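Chapter 8
Inside the Desktop Case

By Chinyere Babalola
17th March

Most people who use a desktop computer never take the side panel off. In the Drondel repair course you will do it in the first hour, and by the end of this chapter you should be able to name the main parts and say what each one does.

Start with the power supply. It is a metal box with a vented side, and every wire that comes out of it carries power to some other part. The colors matter. In a standard ATX supply, black is ground, yellow is 12 volts, red is 5 volts and orange is 3.3 volts. Older office machines have a lot of this wiring, and it tends to run loose across the case -- a zip tie or two may be all that holds it back.

The motherboard is the large flat circuit board. The processor sits in a socket on it, and the other parts connect to it by cable or by slot. Hard drives go in a metal cage, which may have slotted rails so that a drive can slide in and out.

Before you touch anything, shut the computer down, unplug it from the wall and touch bare metal on the case. Never open the power supply itself. It can hold a charge after it is unplugged.

Section 8.2 covers cables and connectors. Section 8.3 covers taking out a drive and putting it back.

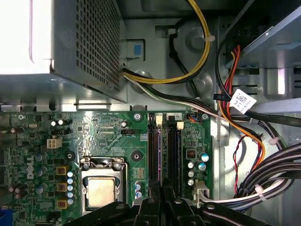 Why are there so many black wires in a desktop computer?

Black wires are the ground, or return path, for the current. Each connector needs at least one, and many have several, so black ends up being the most common color.

Copyright Usmani Press. Contact the publisher. Back to top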